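Comforter keeps sliding off the mattress and the corners will not stay put

Asked by Mererid Pritchard
Feb 22, 2022 | Bedding and Linens | 1,278 views

I have a polyester-filled comforter on a quilted mattress, no duvet cover. It lies flat when I make the bed. By the next morning it has moved toward the foot end, and the side nearest the wall is short. I use the bed as a seat and as a place to put clothes during the day, which probably contributes.

Tried so far:

Tucking the foot end under the mattress. Holds one night, then pulls out.
Safety pins through the comforter and the fitted sheet. These left small tears in the sheet.
A rubber mesh pad, the type sold for rugs, under the comforter at the foot. This worked but was noisy and left a texture on the sheet.

I would like something that does not pierce the fabric and can be removed for washing. The mattress is a standard depth. The headboard is upholstered, so nothing can be screwed to it.

Emlyn Gwynne
Member, 848 posts

There are two separate problems in your post: movement at night and movement during the day. They have different fixes.

At night the comforter slides because both contact faces are smooth. A brushed cotton or flannel sheet has more surface friction than microfiber or sateen. Change that first. It costs nothing if you already own one, and it removes most of the drift without any hardware.

For what remains, use padded clips at the head end only. Clip the comforter to the flat sheet, one clip near each side, and tuck the flat sheet firmly at the foot. The sheet then carries the load and the comforter can still be lifted off. Do not clip all four corners. The fabric needs somewhere to go when you turn over, and a clip under tension will either open or mark the cover.

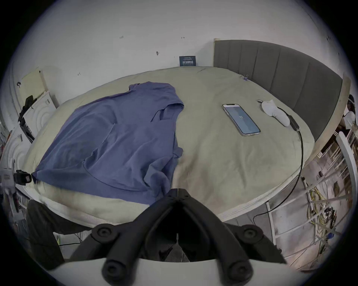 Comforter after smoothing, with a purple clip on the top edge by the headboard.

Daytime movement comes from dragging things across the surface. A heavy sweatshirt pulled off by one sleeve takes the top layer with it. Lift garments straight up. Charging cables do the same thing if they run over the side, so route them from the head end if the outlet allows it.

When you remake the bed, work from the head down. Set the top edge first, fasten it, then smooth toward the foot with the flat of the hand. Smoothing from the foot upward pushes the slack under the clips, and it comes back out overnight.

wirnelbridge_219

Get a bigger one. Mine was too small and did the same thing. Went up a size and it hangs far enough over the sides that I don't notice if it moves.

Rultby

Agree on the flannel. One correction on clips: check the jaws before use. The cheap plastic ones have a molding ridge on the inside edge that snags the stitching. Sand it off with fine paper or put a strip of felt over it.

If you later buy a duvet cover, look for one with inside corner ties and sew matching loops to the comforter. The ties only stop the filling from shifting inside the cover. They will not keep the whole thing on the bed, so you would still need the clips. Take the clips off before washing. I left one on last April and it cracked in the dryer.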